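Vuleo

Vuleo is a template-based video-making service sold by Stotard, a small software firm in Dedcombe. It is aimed at shops, clubs and sole traders who want short promotional clips without hiring an editor. The user picks a template, types in some wording, adds pictures or footage and waits for a finished file.

History

The service grew out of a set of title cards made by Zeeshan Orakzai for local businesses. Stotard put it on general sale in December with 100 templates. The library was later said to hold more than 240, though this figure appears to treat colour variants of one design as separate items. A list drawn up by the reviewer Sadia Khokhar put the number of distinct layouts at 165.

Features

Templates are grouped by trade and by length. Most run for 17 seconds, and the length cannot be changed on the basic plan. Clips supplied by the user are cropped to fit the layout, and text that is too long for its box is shrunk – sometimes to the point of being hard to read.
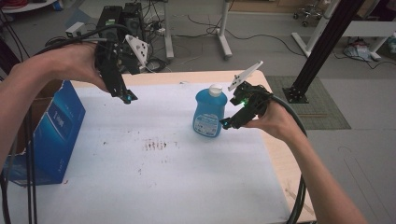
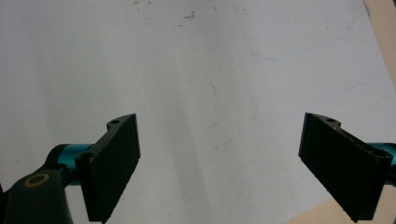

A table covered with a white sheet, with a blue bottle of dish soap (first picture); two black gripper fingers against a pale white surface (second picture).

Stotard describes the results as "studio quality", a phrase it has never defined. The music library is shared by all customers, so the same few tunes turn up in adverts for unrelated firms.

Reception

Khokhar found the service quick to learn but doubted the claim that its clips bring in more sales. The only support offered was a survey of existing customers, run by the seller, with no comparison group. She also noted that the one-off price leaves out new templates, which are sold in separate packs.

The rival product Rizvi offers fewer designs but lets users change the timing. Claims that Vuleo is the faster of the two rest on Stotard's own tests, and the settings used were not published.

See also
Motion graphics
Stock footage
Video editing software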